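Sosesholm Work Table
Romeveck Office and Workshop Furniture

Home / Tables / Fixed height / Sosesholm

Last updated June 2, 2019

The Sosesholm is a fixed-height work table for shared rooms, sorting areas, classrooms and offices. It has a flat rectangular top on a welded steel frame, with no drawers and no rail along the front, so a chair or stool can go in anywhere along the long side. The top gives 2,484 square inches of surface. Complete with frame and feet, the table weighs 141 pounds.

Kenneth Gourlay drew the first version for a mail room that needed a table people could lean on from both sides. The frame has changed twice since then. The legs are now set in from the corners, and the cross brace sits higher so it doesn't catch your knees. Tables bought before the change can't be fitted with the new brace, but we still stock the old feet and bolts.

Tops

The Sosesholm comes in white, light gray and black. White is the one most customers order. It shows dirt sooner than the other two and is also the easiest to check for small parts, pins and staples at the end of the day. All three have the same matte finish and cost the same. Tops are sold separately if you already own the frame. 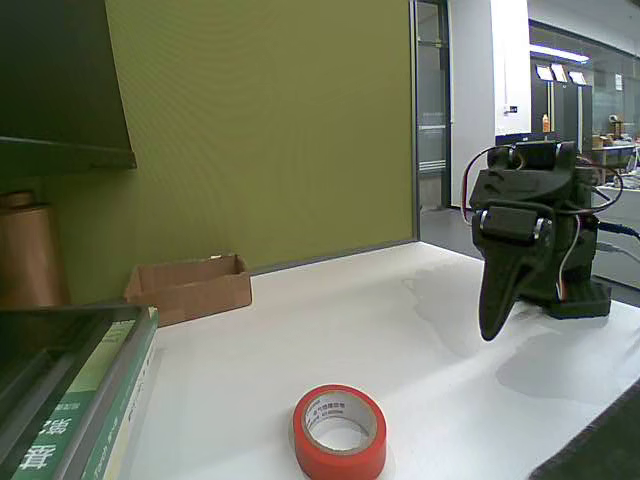

Can I put masking tape or floor tape directly on the top?

Most paper and vinyl tapes are fine for a few weeks. Peel them back slowly at a low angle and wipe off any residue with a little rubbing alcohol on a cloth. Don't leave tape down over the summer in a room with direct sun, where the adhesive can harden and the covered strip can end up a different shade from the rest.

Frame and feet

The frame is powder coated in charcoal. Each leg ends in a leveling foot that you turn by hand or with an open wrench. Set the feet after the table is in its final place. If the floor is badly out of level, order the long feet, listed under Parts.

Locking casters fit the same threads. A table on casters stands higher than one on feet, so don't mix the two in a row of tables if you want the tops to line up.

Joining tables

Two or more tables can be joined along the short side with the Jugah connector plate. It screws into threaded inserts already in the underside of the top, and no drilling is needed. Plates are sold in pairs. Joined tables should be leveled before the screws are fully tightened, then checked again after a day.

Using the table against a partition

The back edge is square and finished, so the table can go flush to a wall or panel. Leave a finger's width if you need to drop power cords behind. The Drendum cable tray hangs under the back edge and holds a standard power strip. It can't be used together with a connector plate at the same corner.

We don't sell partitions. Most freestanding panels will work as long as their feet don't stick out past the line of the table legs. Measure the feet before you order, especially if the panels are older. 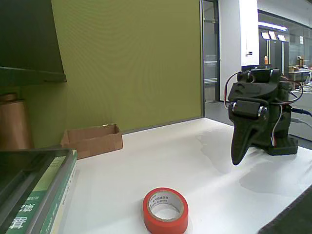 White tabletop in front of an olive-green partition.

Care

Wipe with a damp cloth and mild dish soap. Dry the edges. Do not use scouring pads, oven cleaner or anything with wax in it. Ink usually comes off with rubbing alcohol if you get to it the same day. Use a cutting mat under knives. Scratches can't be sanded out.

Delivery and assembly

The table ships flat in two cartons, the top in one and the frame in the other. Check both for damage before the driver leaves and write anything you find on the delivery slip. Assembly takes two people and the hex key in the frame carton. Put the frame together upside down on the top, with the carton cardboard underneath, then turn the whole table over. Lift by the frame.

Orders to schools are held at the warehouse until the building confirms someone will be there to sign.

Warranty

Frame: 7 years. Top: 2 years. Casters and feet are not covered once they have been installed. Keep the label from the frame carton, as we need the batch code on it to match replacement parts.

Parts

Leveling feet, set
Long leveling feet, set
Locking casters, set
Jugah connector plates, pair
Drendum cable tray
Replacement top, white, light gray or black
Bolt kit for frames made before the brace change

Light gray tops are on back order and are expected in April.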